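Building a Hand-Held Gripper in a Shared Workshop

25 Jan 2023

The builder has a bench at Stellamcombe, a members' workshop, and has been working there on a hand-held gripper since November. It is a two-finger tool worked from below by a linkage. The same linkage is meant to go on a small arm later, driven by a motor. For now it is moved by hand, and the builder wants it that way.

"If I put a motor on it now, I can't feel anything," the builder said. "A motor will push through a tight joint and you won't know the joint is tight until it wears out. With my hand on it I know at once."

The links are black plastic, printed at the workshop on a shared machine. The pivot holes are lined with brass eyelets. In the first version there was no lining and the screws ran straight in the plastic. The holes went oval after 80 cycles of opening and closing, and the fingertips no longer met squarely.

"I thought I had a design problem," the builder said. "I redrew the links twice. Then I put a drill shank in one of the holes and it rattled."

The eyelets came in a mixed bag from Telonwood, a supplier of cabinet fittings. They are made for shelf boards, and the builder does not recommend the bag as such, as the sizes vary. The ones that fit were picked out with a gauge pin. The rest are in a jar.

The fingertips took longer. The two halves of the jaw close along a flat face, and the face has to stay parallel through the whole stroke. The builder worked from drawings published under the name Clulterex, an open set of plans for small grippers, but changed the distance between the inner and outer pivots by 2 mm to get more opening at the tip.

"The plans are fine for a bottle cap," the builder said. "I wanted to pick up flat stock, and flat stock is a different job. You are coming at an edge. You have very little height to work with, and the tip can't be fat."

Flat stock is most of what the gripper is tried on. The test pieces are scraps of MDF on a pale board, with a small cube for the narrow grip, and pencil marks on the board give a corner to line up with.

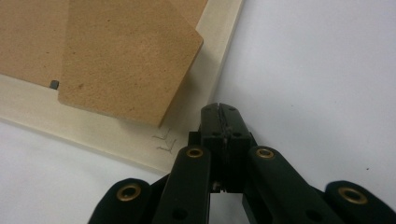 Cârstea disagrees with the whole approach to the edge grip, and has said so at the workshop more than once: a plain jaw with no lip should not be asked to lift sheet material, and the time would be better spent on a suction cup. The builder has heard this and is not moved by it.

"A cup needs a pump, a hose and a clean surface," the builder said. "MDF leaks air and it sheds dust. I have tried a cup on raw MDF. It holds for a bit and then it doesn't."

A compromise is under discussion. It would add a thin steel lip to one finger, held with two screws, so that the tip could slide under a sheet before closing. The lip has been cut but not fitted. The screw holes near the top of the jaw are already in use, and the builder does not want to drill more until the spacing has been checked against the pivot loads.

Asked about the test log, the builder opened a notebook. It records 1,090 closing cycles on the present set of links. Play at the pivots is checked with a dial indicator, always with the links in the same position, and the readings are written beside the cycle count. There have been 3 screw changes in that time, all on the outer links. Two of those screws had backed out, and a thread-locking compound is now used on every pivot.

"I should have used it from the start," the builder said. "I left it off because I kept taking the thing apart."

The motor stage has been put off again. The arm it is meant for has a base and a first joint, and the wiring for the second joint is still loose on the shelf. The builder expects the gripper to need a new mounting plate, as the current one was shaped for a palm. A draft of the plate has been printed in scrap plastic, and the bolt pattern came out mirrored.

"That one is my fault," the builder said. "I measured it from the back."

The corrected plate is next in the print queue, after another member's lamp parts.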